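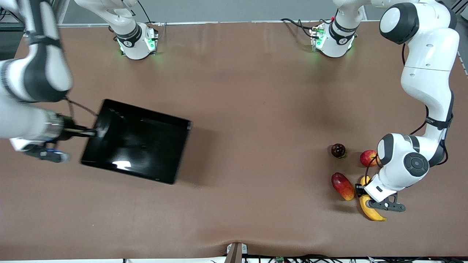 4장. 건조기 설치와 첫 가동

4.1 설치 위치

Cernwood 식품건조기의 상자에는 "어디에나 놓고 바로 사용"이라고 적혀 있습니다. 그 문구는 믿지 않는 편이 좋습니다. 뒷면 배기구가 막히면 위쪽 선반만 마르고 아래쪽은 하루가 지나도 눅눅합니다.

1. 평평하고 단단한 바닥에 본체를 놓습니다. 손으로 밀어 흔들리면 받침 나사를 돌려 맞추십시오.
2. 뒷면과 벽 사이를 40cm 이상 띄웁니다. 제조사 안내문에는 이보다 좁아도 된다고 나오지만, 우리 작업실에서는 그 간격으로 만족스러운 결과를 얻은 적이 없습니다.
3. 전원은 벽면 콘센트에 직접 연결합니다.

주의: 멀티탭에 다른 전열기구와 함께 꽂지 마십시오.

4.2 첫 공회전

1. 선반을 모두 빼서 미지근한 물과 중성세제로 씻고 완전히 말립니다.
2. 빈 선반을 끼우고 온도를 54도로 맞춥니다.
3. 2시간 동안 돌립니다. 창문을 열어 두십시오.
4. 전원을 끄고 문을 연 채로 식힙니다.

참고: 설명서 초판에는 "냄새가 전혀 나지 않는다"고 되어 있었습니다. 냄새는 납니다. 공회전을 한 번 더 해도 플라스틱 타는 냄새가 남으면 사용을 멈추고 구입처에 연락하십시오.

4.3 과일 준비

1. 과일을 씻어 물기를 닦고 씨와 심을 도려냅니다.
2. 같은 두께로 썹니다. 두께가 들쭉날쭉하면 어떤 온도 설정으로도 만회가 안 됩니다.
3. 갈변이 신경 쓰이면 물 500ml에 레몬즙을 조금 타서 잠깐 담급니다. 맛이 좋아진다는 말도 있던데 저희는 차이를 느끼지 못했습니다.
4. 조각끼리 닿지 않게 선반에 한 겹으로 폅니다.

주의: 칼날식 슬라이서를 쓸 때는 반드시 손 보호대를 끼우십시오. 동봉된 보호대는 헐거워서 권하지 않습니다.

4.4 건조와 확인

1. "과일" 버튼은 누르지 말고 수동으로 54도를 설정합니다. 자동 모드가 과일 종류를 알아서 판단한다고 광고하지만, 사과를 넣든 바나나를 넣든 표시되는 시간은 똑같았습니다.
2. 중간에 선반의 위아래 순서를 바꿉니다.
3. 조각 하나를 꺼내 완전히 식힌 뒤 구부려 봅니다. 따뜻할 때는 덜 마른 것처럼 느껴지므로 그 상태로 판단하지 마십시오. 접은 자리에 물기가 비치면 더 말립니다.
4. 식힌 조각을 유리병에 담아 뚜껑을 닫고 하룻밤 둡니다. 병 안쪽에 김이 서리면 다시 건조기에 넣습니다.

참고: Vendetska 습도 카드는 병 안에 넣어 두면 색이 변한다고 합니다. 같은 병에 두 장을 넣었더니 색이 서로 달랐습니다. 쓰더라도 참고만 하십시오.

4.5 보관

병에 내용물과 담은 날짜를 적고 빛이 들지 않는 곳에 둡니다. 곰팡이가 보이면 그 부분만 떼어 내지 말고 병째로 버립니다. 포장지의 "1년 보관 가능"은 어떤 조건에서 잰 것인지 나와 있지 않으니 기준으로 삼지 마십시오.

개정: 2021년 9월 22일, Ya-wen Kan
4.4의 1번 항목은 Fung-ping Ng의 지적에 따라 고쳤음. 선반 세척은 5장 참조.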